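4 min read

Posted in August by a second-year interior design student

We use cookies to remember your preferences. Accept / Manage

Making Room at Fekora: What I Learned From One Big White Room

For my summer project I picked the ground floor of the Fekora studio, a shared workspace where students from my program can store models and build things too big for a bedroom. I'd been going there for months and always had the same thought walking in - this is such a great space, why does it feel like I'm standing in somebody's hallway? So my project question was pretty simple. How does the way we store stuff (and light the room) change where people want to work?

I gave myself 11 weeks, a tape measure, a stack of graph paper and no budget to speak of. My advisor wanted a "modest but complete" study, so I stuck to one floor and left the upstairs alone.

What I did first

The first two weeks were all drawing. I made a base plan by hand, then traced it again because I'd gotten the staircase wrong. Stairs are hard! From underneath, the run takes up way more of the plan than you expect, and I had drawn it as a neat little rectangle like it was a closet. Once I fixed that, a whole chunk of the floor turned into what I started calling the low zone, where you can put things but you can't really stand up.

After that I handed out a one-page survey. I asked people where they usually sat, where they dropped their bags, and what bugged them. Monday mornings were best for getting answers because everyone was waiting on coffee anyway. The most common complaint was boxes. People bring materials in, unpack half of them, and then the box just lives there. I am guilty of this too (sorry to whoever tripped over my foam board).

The ceiling surprised me

I went in expecting to write about furniture and ended up writing a lot about the ceiling. The metal panels are corrugated and the beams are white like everything else up there, so it all reads as one surface until you try to draw it. Then you notice the fixtures don't match from one part of the room to the next. There are long rectangular fluorescents over the open part, and under the lower section there's a round light with small recessed ones past it. In my survey, people described the low-ceiling side as "cozy" and the open side as "bright" or "like a gym." Same white paint, totally different feeling.

My first idea was to swap every light for the same kind. I'm glad I didn't put that in the final plan. The difference is useful if you give each side its own job, so my proposal puts model building in the open part and reading or laptop work under the lower ceiling.

The stair corner

I spent the most time on the corner by the wooden stairs, since it's the one place where the whole storage problem shows up at once. Cardboard ends up there, plastic bags end up there, and it's all sort of tucked in under the treads where it feels out of the way.

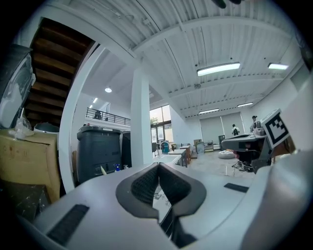 What I'm proposing

Low shelves under the stairs, 60 centimeters deep, stepped down to follow the slope. I tried a closed cabinet version too and hated it - you'd lose sight of the brown stringers, and they're the warmest thing in the room. Open shelves also mean people can see when a box has been sitting too long. I'd add a flat spot next to them for broken-down cardboard, plus a hook for bags.

I built the shelf idea as a cardboard mockup and taped it in place for a few days. The bottom step was too low to be any use, so in the final drawing it's a pull-out tray. The rest of the sizes stayed the same.

What I'd do differently

I'd start the survey earlier and ask fewer questions. I'd also measure at night, because all my notes on light were made in the daytime with the window shades in different positions, and that makes my comparisons kind of shaky. My final drawings are pinned up by the entrance through the end of the month, and the paper copy of the survey is in the binder underneath.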